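**Rondholm Opens Baking Contest to Home Cooks, With a New Class for Savory Pies**

RONDHOLM, May. Entries are now open for the Rondholm Home Baking Contest, which returns this fall with a new class for savory pies and a later drop-off time on judging day. The contest is run by Nundell Kitchen Supply and takes place in the demonstration kitchen at the back of the Nundell store.

The contest is for home cooks only. Anyone who sells baked goods for a living, or who has done so in the past year, is asked to sit this one out. There is no age limit, but bakers under 12 need an adult to sign the entry form.

This year's classes are fruit pie, custard and cream pie, quick bread, yeast bread, layer cake, bar cookies, and savory pie. That makes 7 in all. A baker may enter as many classes as they like, with one item per class. The entry fee is $7 for each item.

Savory pies must have a bottom crust, a top crust, or both. Mashed potato counts as a top crust. Quiche is allowed. Fillings with raw fish or raw egg are not. Pies with meat must be brought in chilled and will be reheated by kitchen staff before they go to the judges, so please write the oven temperature and time on the entry card.

Last year's contest drew 88 entries, and 32 of them were fruit pies. Apple was the most common filling, followed by cherry. The fruit pie class will be capped at 25 this year to give the judges more time with each one. Places go in the order that forms come in.
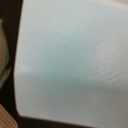 Woldemariam, a past entrant in the fruit class, said the cap was fair but that the old noon deadline had been the bigger problem, because a pie with a juicy filling needs hours to set and she had always ended up handing hers over too soon. Drop-off on judging day will now stay open until 3 p.m., and judging starts at 4.

All items should be made from scratch. Store-bought crusts, cake mixes and canned pie fillings are not allowed. Canned pumpkin, canned milk and jarred fruit put up at home are fine. A full recipe must come with each entry, with the ingredients listed in the order they are used. Please print or type it. Recipes that can't be read will be sent back for a clean copy before the item is judged.

Pies should be brought in a 9-inch pan, cakes on a flat board, and breads and bar cookies on a plain plate. Put a strip of tape with your name on the bottom of anything you want back. Dishes can be picked up at the store through the following Monday.

Each item is scored on taste, texture and looks, with taste worth half the points. Judges will leave short written notes on every entry. The top baker in each class receives a $25 store credit and a ribbon, and the best overall entry receives a stand mixer from Nundell.

Winning recipes will be printed in a small booklet, which will be sold at the Nundell counter. Bakers who would like their recipe printed without a name can mark "Anon" on the form.

Entry forms are at the front counter and can be returned there during store hours. Questions about ingredients or classes can be asked at the same counter.

**About Nundell Kitchen Supply**

Nundell sells bakeware, small appliances and canning supplies in Rondholm. The store also holds evening classes in bread, pie crust and cake decorating.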